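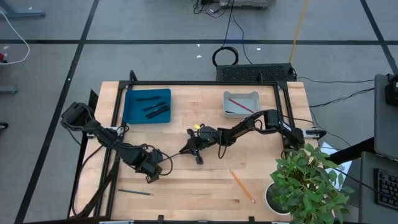

Should a small lab pick its gripper by payload rating? For pens, pencils and other thin stock, payload is the least useful line on the sheet; fingertip geometry and the slack in the wrist joint decide most of the outcome.

I have spent the winter comparing two fingertip sets, the Muli and the Itow, on a pair of arms run by the Idness controller. The task is sorting: pens into the blue bin, pencils into the gray one. A pencil weighs almost nothing. Either set could lift many times that.

The Itow tips are wide and flat. They forgive a bad approach angle and they are poor at the wall of a bin, where a pencil lying along the bottom leaves no room for a broad finger. The Muli tips are narrow. They get in beside the wall, but a yaw error that the Itow absorbs will make the Muli roll the pencil out of the grasp.

We logged 3,591 grasp attempts between December and the end of the trial. Of these, 1,515 were on pencils lying flat on bare wood, and I would now discard most of them. Flat on wood is the easy case. Both sets look good there, and vendors know it. The last 200 attempts, all starting inside a bin, told me more about the hardware than everything before them.

Handovers are a separate matter. Passing a pencil from one arm to the other exposes backlash that single-arm tests hide, and no data sheet I have read reports it. The Barnthorpe test procedure allots 20 handovers per gripper. That is too few to separate a bad fingertip from a bad calibration.

My position is that published comparisons should state the starting pose of the object, the clearance to the nearest wall, and whether cable drag was compensated. Cable drag matters on light arms. Ours shifted the wrist zero until we retuned the gravity model, and the first week's Muli numbers should be read with that in mind.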